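Search this site Enter keywords Go

Home | Kitchen | Dining Room | Forms | Contact

Print this page | E-mail this page

Clarnell House Dining Service
Tableware and Serving Station Checklist, with Inspector's Comments

Inspected by: Lingyun Gu
Reviewed by: Knut Hellwig
Date of inspection: July 27, 2024
Area: Second floor dining room and the small serving pantry behind it

Mark each line OK, Fix, or Remove. Write a comment for anything that is not OK. Items marked Remove go to the gray bin in the pantry the same day and do not go back on the shelf.

1. TABLES

1.1 Tops clean, no sticky spots or crumbs. OK
1.2 Tables stand level and do not rock. FIX
Comment: Table 8 rocks toward the window. One foot pad is missing. A folded napkin was under the leg and I took it out. Please put in a proper pad.
1.3 Edges smooth, no splinters or lifted trim. OK
1.4 Walkway between tables clear for a wheelchair. OK
Comment: Clear at the time of the visit. The high chairs were parked by the door last November and blocked it, so keep them in the alcove.

2. TRAYS

2.1 No cracks through the floor of the tray. REMOVE (two trays)
Comment: Both cracks start at a corner and run in toward the middle. You can feel them with a fingernail before you can see them.
2.2 Lip unbroken all the way around. OK
2.3 Tray sits flat on the table and does not spin when pushed. FIX
Comment: A few of the older Trollach trays have warped from the hot end of the dishwasher. Move them to the lower rack and check again next time. If they still spin, take them out.
2.4 Surface clean. OK
Comment: Specks on a light tray should be wiped with a damp cloth first. If they stay, scrub and rewash. If they are still there after the second wash, they are marks in the plastic and can be passed as long as the surface is smooth.

3. BOWLS AND SAUCERS

3.1 Rims free of chips. REMOVE (one bowl)
Comment: Run a dry finger around the whole rim. The chip I found was on the outside of the lip and did not show from above. The staff on duty had been checking by eye only.
3.2 No hairline cracks in the glaze. OK
3.3 Bowl sits centered on its saucer and does not slide. OK
Comment: Hot soup goes out in a bowl on a saucer, never in a bowl alone. Carry by the saucer.

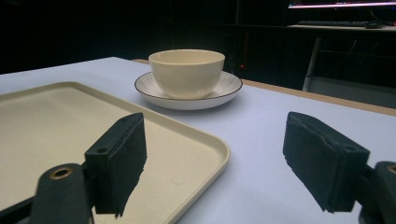 3.4 Set bowls back from the table edge, far enough that a sleeve will not catch them. FIX
Comment: At two places the saucer hung over the edge. I spoke to the servers and it was corrected before lunch. Knut asked for this line to be checked at every visit through November.
3.5 Stacks no higher than the shelf mark. OK
Comment: 246 bowls on the pantry count sheet. I did not recount them. The sheet is signed and up to date.
3.6 Saucers stored apart from bowls. OK

4. SERVING PANTRY

4.1 Shelves fixed to the wall and not sagging. OK
4.2 Heavy items on the lower shelves. FIX
Comment: The full box of spare saucers was on the top shelf again. It needs two hands and a step stool to get it down. Move it to the floor shelf by the sink.
4.3 Step stool has all four rubber feet. OK
4.4 Floor dry, mat lying flat. FIX
Comment: Mat curls at the corner nearest the dishwasher. Turn it over for now. New mat requested on order 4000 with Zaltthorpe, no delivery date given.
4.5 Hot water at the hand sink. OK
Comment: Slow to come through, but it does. I let it run 47 seconds.
4.6 Broken china kit in place (brush, pan, thick gloves, marked bag). FIX
Comment: One glove missing.

5. GENERAL COMMENTS

The room is in better order than at the last visit. The rim check in 3.1 needs to be shown to new staff by someone standing next to them, and Lingyun Gu can do this on request.

Replacement trays should be the same size as the ones in use. The Hao trays tried last year were a little too wide for the rack and had to be loaded at an angle.

K.H.: Agreed on all items. Table 8 to be taken out of use until the pad is fitted. Please put the glove on the next supply list and initial line 4.6 when it arrives.

Items open at end of visit: 1.2, 2.3, 4.2, 4.4, 4.6

Print this page | E-mail this page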